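3. What the households told us about folding

I should say up front that I came to this topic sideways. Zuleica Furtado and I were meant to be writing about kitchen storage in Fivurstead, and people kept steering us out of the kitchen and over to the linen closet. Ask someone where the big pots go and you get one sentence. Ask who folds the shirts and you get twenty minutes (and sometimes an argument from the next room!). So we gave in, went back through our notes, and made laundry the subject of this section.
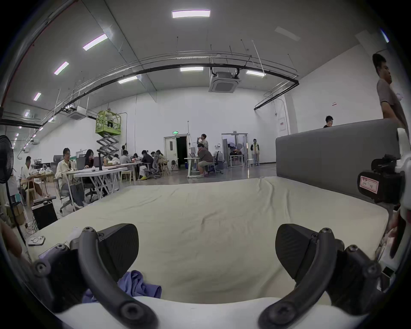
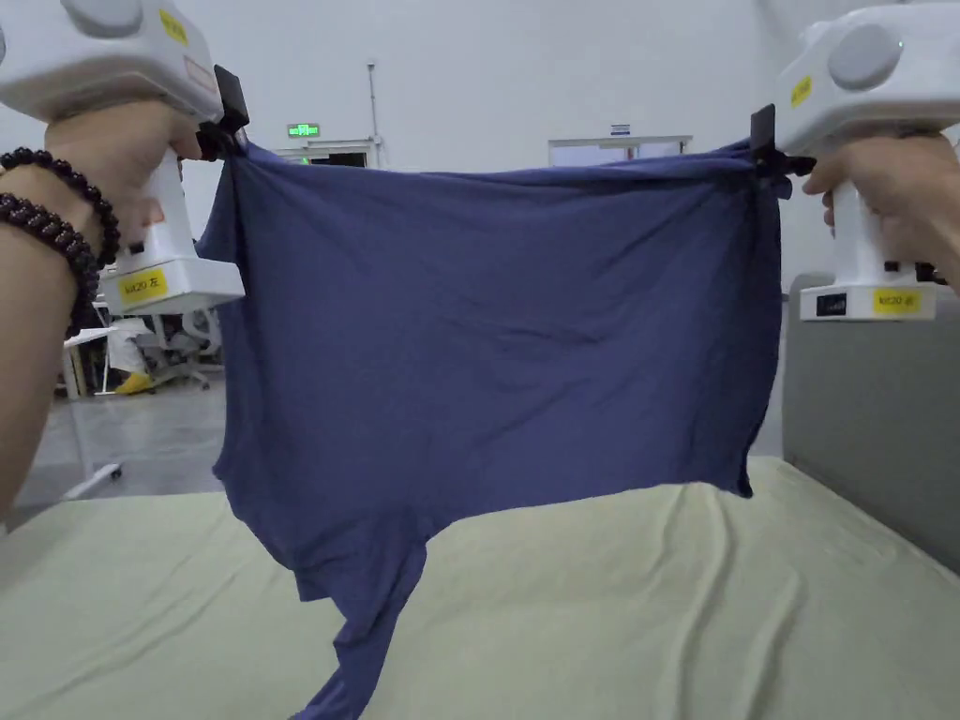
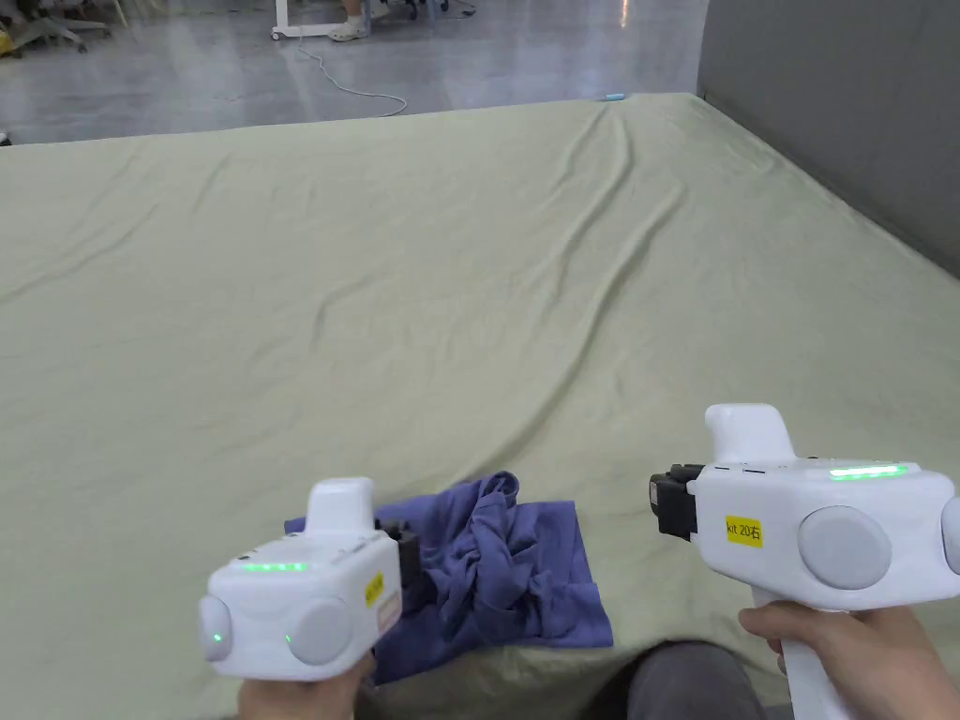 Figure 2. Cloth items and pale sheets. The T-shirt in the middle picture is held up above a bed.

The survey had 1,417 usable replies, and we followed up with home visits in two towns, Fivurstead and Brellden. I did most of the Brellden visits and Zuleica did most of Fivurstead, so if the two sets of notes sound a little different, that's us talking and probably says very little about the towns.

The first thing I want to talk about is where folding happens, as I got this badly wrong in the draft questionnaire. I'd listed the table, the ironing board and the top of the dryer, and left the bed under "other." Well, "other" filled up fast. Around 500 people wrote in the bed by hand, and a good many of them added a remark about why it should have had its own box. I agree with them. The bed is big, it's at a decent height if your back is okay, and it comes with a deadline, in the sense that you can't go to sleep until the pile is gone. One woman in Brellden told me she dumps the clean clothes there in the morning on purpose, so that she has to deal with them by night. Her husband told me, separately, that the pile usually ends up on the chair.

De Graaf makes a point about this in an earlier paper on chores that I've come to like a lot: a job with no fixed place gets done in the leftover corners of other jobs. Our notes fit that pretty well. People fold while they're on the phone, while the bath is running, while a kid is supposed to be reading out loud to them. Very few said they sit down to fold and do only that. The ones who did were mostly older, and they were also the ones who had a lot to say about towels.

The second thing is method. We had planned to sort everybody by style (thirds, halves, rolled, and so on) using the Plomen scheme, but it falls apart with T-shirts. The same person will fold a work shirt in thirds, roll a gym shirt, and lay an old one flat in the drawer without folding it at all. Zuleica wanted to code by garment and I wanted to code by person. We tried it both ways and went with hers, and Section 4 is a lot shorter for it.

Most people learned from a parent, and plenty of them changed after moving in with someone else. I asked one man whose method had won in his house and he went and opened two drawers to show me. His was the top one. The bottom one was his wife's, and he asked me to leave it the way I found it.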